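Rennie Street hall, electrical and general check before the August market
Checked by: Annag Shearer
Comments read by: Dougal Cruickshank

1. Exits clear, both doors
Pass. The side door was clear at 4 pm. I would like to see it at 10 am on market day before I believe it.

2. Exit signs lit
Pass, with the mains on. The battery test is marked "done" on the old sheet with no initials. Treat as not done.

3. Extinguishers in date
Kitchen: pass. Foyer: tag unreadable, so fail.

4. Kitchen urn
Fail. The Gastden has a cracked switch cover. Wilma Leckie says it has always been like that, and I have no doubt it has.

5. Power boards
Two Rerkine boards were plugged into each other behind the stage. Separated. I was told this was temporary. The dust suggested otherwise.

6. Heaters
One rated at 2,000 watts, one at 500. Not to share a board with the urn, whatever the stallholders say about last winter.

7. Floor load and stacking
Chairs stacked too high near the stage. Lowered. No comment from Amado Macaraeg, who stacked them.

8. Test tags
The sheet claims every lead is tagged. I found the Drurkia lead with no tag and took it out of use.

9. Leads and cables
Leads for the stalls need to run overhead or under matting, with slack at each end and no sharp bends. Tape over a kink doesn't count as a repair. Ties are fine for keeping a run tidy, but a tie won't open up a bend. Compare the thick yellow cable in the photo, with the black ones bundled beside it and a black tie near the loop — neat enough, but a loop that tight in one of our leads would get a "fail" from me. Recheck all stall leads once the tables are in.
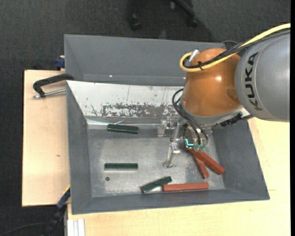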